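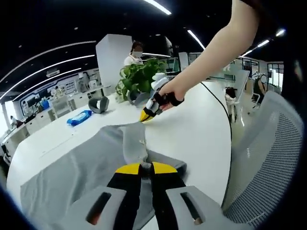 Re: two-hand cloth demos, how many do you need?

thijs_vh
So we reran the Larnutbridge folding baseline with handheld gripper demos only, no teleop at all. 600 demos, gray cloth, both hands. The policy folds fine until it has to regrasp a hanging bundle, and then it just sort of hovers there. My guess is we're short on handover data. Anyone else seeing this?

nawal_r
Yep, same! I don't think it's the amount though. We went from 251 to 939 and the regrasp barely got better (kind of depressing, that was a lot of folding). What helped was slowing down right before the second hand closes.

thijs_vh
Hmm, not sure I buy that. Slow demos gave us a slow policy that still missed. I'm going to try a batch where the lower gripper pinches the bottom end while the top one keeps holding.

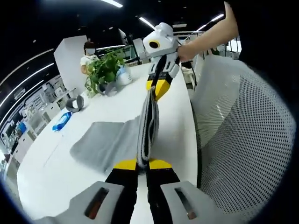 Chin-lung: did you sync the two grippers' clocks? We had a lag of 9 frames between left and right on the Titetti set, and it looked exactly like hovering. Check that before you record anything new.

nawal_r
Ooh, good point, but my clocks were fine and I still had the problem. I'd look at both.

thijs_vh
Ok ok, clocks first. I still say it's handover data :) Will post the curves in this thread once the retrain is done.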